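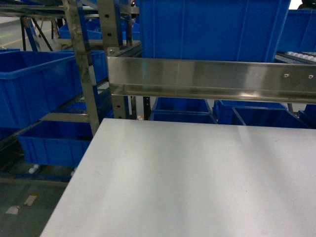
My Londa account is closed. The confirmation email came in at lunch, with a subject line that said "We're sorry to see you go" and a body that was almost entirely a survey. I gave them a 2 out of something and wrote "moving" in the box, like I was canceling a gym membership.

Some of you have been asking how the stock thing was going. I stopped posting about it last November, and anyone who has ever read a blog about money knows what it means when the updates stop. So, the update.

I lost $374. That's the final figure, after fees, after one small dividend I had forgotten about, and after a tax form that took me most of an evening to understand. I've lost more than that on a transmission. But the transmission didn't make me check my phone in the shower, and I never once told a coworker that I was feeling good about the transmission going into earnings season.

If you weren't around for the early posts, the plan was simple. I would put $200 a month into a trading account, money I could afford to lose, and learn how to trade small, cheap companies by doing it. I wrote "money I could afford to lose" in that first post with a lot of confidence. I've since learned that there's money you can afford to lose and money you can stand to lose, and mine was only the first kind. I could pay the rent fine. I was just also a terrible person to eat dinner with.

My first purchase was a company called Jarier, which makes coatings. I want to tell you what the coatings go on, but I owned the stock for most of a year and I couldn't say with certainty. Pipes? There were pipes on the website. I bought it because a man in a forum had written eleven paragraphs about it with footnotes, and I have a weakness for footnotes. He called it "misunderstood," and I felt that I, too, had often been misunderstood, and so we went into business together.

Jarier went up the first week. I've come to think of that as the most expensive thing that happened to me in the entire experiment. If it had dropped the minute I touched it, I would have shrugged, closed the app, and gone back to a savings account like my mother. It went up enough to buy a decent pizza, and I walked around for days with the private calm of someone who knows things. I started using the word "position." I said "I have a position in coatings" at a barbecue, to a person who was trying to get past me to the potato salad.

Then it went down, slowly, over the course of a spring. Slowly is worse. With a crash you get a story. With a slow leak you get a number that's a little redder every morning and a long list of reasons it will probably turn around. I had a lot of reasons. The sector was weak. The volume was low. The footnote man was still buying, or said he was, until he stopped saying anything, and then his account had no posts in it at all.

I did what any sensible person would do at that point and signed up for a class.

The class was called the Barros Method. I still don't know if Barros was a person, a place, or a word that tested well. There were video lessons, a workbook you could print out, and a chat room where members posted their trades. The sales page promised "a disciplined approach for busy people," and I was certainly busy, mostly with looking at the price of Jarier.

I'd like to be fair to the class, which had some decent material in it. The lesson on deciding your exit before you buy was good. I have it in my notes, underlined. I wrote "DO THIS" next to it and then went on to not do it for months. There was also a lesson on keeping a trading journal, and I did do that one, because it let me buy a notebook.

The journal is a hard read today. Early entries are full of percentages and little arrows. By the middle they're closer to a diary kept by somebody on a lifeboat. One page says only "waiting for confirmation." Confirmation of what, I didn't record. Another one says "do not sell, you are only tired." I was tired! That was correct. I was also wrong about everything else on the page.

The chat room was the part I hadn't expected to like, and I liked it a lot. People said good morning. People asked how your trade went and seemed to want to know. Somebody in there grew peppers and would post about them on slow days, and I could tell you more about those peppers than about any company I've ever owned shares in. The trouble was that everyone only typed when they were winning, so from inside the room it looked like a steady parade of geniuses, and me. I didn't type when I was losing either, so I guess I was up there on a float with the rest of them.

My second stock was Surneo, which was supposed to be the one where I applied everything I'd learned. Surneo does something with scheduling software for clinics. I read the annual report. I read it in bed, with a highlighter, which had an effect on my home life that I won't get into. I set an exit price on the way down and an exit price on the way up, exactly like the workbook said, and I wrote them on an index card and taped it to the monitor.

It hit the upper price on a morning when I was at the dentist. I saw it in the parking lot afterward, with half of my face numb, and I thought: well, if it got there this fast, imagine where it could be by Christmas.

The index card was still taped up when it went through the lower price. I moved a sticky note over the card so that I didn't have to look at it. Please picture a grown adult doing that. I picked a sticky note of the right size.

A few things I'd pass on, for what they're worth, coming from someone with my record:

The app is not your friend. Londa threw a little burst of color across the screen every time I bought something. It did nothing when I read a filing, and nothing when I sat on my hands. I trained myself like a pigeon and it took me way too long to turn off the notifications. When I finally did, I went from opening it all day long to opening it 3 times a day, and I was so proud of that I told people.

Write down what you paid for the learning. I never counted the class in my losses. I had it filed under "education" in my budget, next to a pottery workshop. If I add it in, the $374 gets a lot less charming, so I'm leaving it with the pottery.

Small accounts have small-account problems. When you're putting in $200 at a time, even a great trade gets you a nice lunch, and I found that I kept reaching for the riskier thing to make the effort feel worth it. I understood that this was happening while it was happening. Understanding it had no effect on me whatsoever.

Sell the one you can't explain. I held Jarier longest and knew the least about it. I finally let it go on a gray afternoon between meetings, and I'd been bracing for some large feeling, and then my next meeting started and it was about parking passes.

I know that there are people who do this well. I've met a couple of them, and they were dull about it in a way I found impressive. They had rules and small losses and they went to bed. They didn't talk about conviction. One of them told me that most of her days involved no trades at all, and I remember nodding like I agreed with that and then buying more Surneo that same week.

The $200 still goes out each month. It goes into an index fund now, automatically, early in the morning before I'm awake to have ideas. I picked a fund with a name so boring I have to look it up each time I want to complain about it. There's no burst of color. The statement comes once a quarter, and I've opened 2 of them.

I did stay in the Barros chat through the end of my membership, for the peppers. It was a bad year for them, too much rain, but the last I saw there was a hot sauce in progress.

I kept the notebook. There are plenty of blank pages left, and I've been using it for groceries. Comments are open if you want to tell me that Jarier has doubled since I sold. I haven't looked, and I would appreciate it if you'd wait a week or so.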